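Radasham winter parking rules and road safety update
19/11/2024

Overnight parking restrictions on the Kestness Road corridor go back into effect next month. Between 2 a.m. and 6 a.m., cars may not be left on the even-numbered side from the rail crossing to Belterent Avenue. Plows need the full lane, and last winter 16 vehicles had to be towed during the January storm alone. The towing fee has not changed.

Residents without a driveway can use the lot behind the Noguchi Building at no charge. Permits are not required, but cars must be out by 8 a.m. on weekdays.

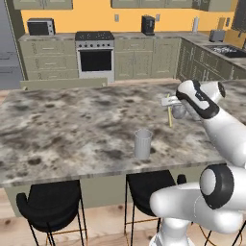 The county has also finished its review of speeds on Kestness Road. Counters placed near the elementary school recorded 1,548 drivers going more than 10 mph over the limit during the two-week study in May. Most of them were heading toward the highway in the morning, before the school zone lights come on.

Two changes will follow. The school zone lights will start 30 minutes earlier, and a pair of speed feedback signs will go up — one at each end of the zone. The signs show drivers their speed but do not take pictures or issue tickets. Installation should take about 3 days and one lane will stay open.

The crosswalk at Belterent Avenue is on a separate schedule. New striping was put off after the contractor ran into wet weather, and it will now be done in the spring. Until then, a crossing guard will be at the corner before and after school.

To report a dark streetlight or a damaged sign, call the public works desk and give the pole number if you can read it safely from the sidewalk.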